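News > Newsletter > May > Off the Ice

Off the Ice: Pladodska get their man in goal
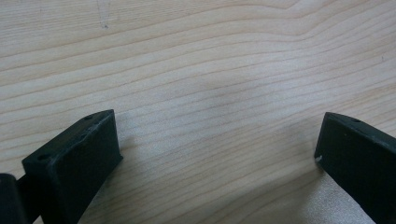

Pale wood, with a fine wavy grain.

Well, that was worth the wait! Pladodska have signed Ji-hoon Byun on a two-year deal, and anyone who watched him against us in the second round will know why I nearly dropped my phone when the message came through. He stopped 61 shots over those two nights in Navholm, and we have been hearing his name at every home game ever since (usually from people who were still cross about it).

The deal had been rumoured for weeks. Navholm wanted to keep him and made a decent offer, by all accounts, but they already have a young goalie they like and couldn't promise Byun the bulk of the starts. We could. With our number one gone at the end of the season and the back-up still finding his feet, the crease was wide open, and Byun told the club he wanted to play sixty minutes most nights and be tired in the morning.

He isn't the biggest keeper in the league and he doesn't pretend to be. What he does have is lovely footwork, and he comes out to play the puck more than anyone we've had in years. That will be a treat for our defence, who spent most of last winter turning round and skating back into their own corners. It may also give a few of us heart failure the first time he wanders off behind the net with a one-goal lead, so be warned.

Going the other way is a second-round pick plus the rights to one of our junior forwards. I know some of you will grumble about the pick. I did too, for an evening, and then I looked up our save percentage on the penalty kill and stopped.

What else is going on? Plenty. The coaches are still after a left-sided defender who can run the second power play, and there are two names doing the rounds. One is under contract and would cost us a proper player. The other is free to talk to anybody, but he wants three years, and he has missed big chunks of the last two seasons with a bad shoulder. My own feeling is that we should be brave and go for the trade. We have four right wingers chasing two spots as it stands, and one of them is going to be very fed up by Christmas if nothing moves.

Up front, expect things to stay much as they were. The third line was a joy from January onwards and all three have said they want to come back. Two have signed already and the third is sorting out his work hours, so fingers crossed.

The average home crowd last season was 2,377, our best since the move to the new rink, and the last game against Navholm was so loud that I couldn't hear the goal horn. Season ticket renewals have started well too, with 900 in so far. Your old seat is held until the end of the month, after which it goes to the waiting list, and there are 183 people on that, so please don't leave it until the last evening like I always do.

Some short bits to finish. The Sultana Cup group games will be played before the league starts again, and we've been drawn at home first, face-off at 7.15 pm. The Minix sessions for under-eights carry on through the summer on the small pad, skates and helmets included, and parents are welcome to stay and watch from the benches. New home shirts are at the printers, and I've seen the sleeve stripes and they are gorgeous.

Byun will be at the open skate at the end of the summer, once he has found somewhere to live. If you have a spare room near the rink and don't mind a very large bag of wet kit in the hallway, drop the club office a line!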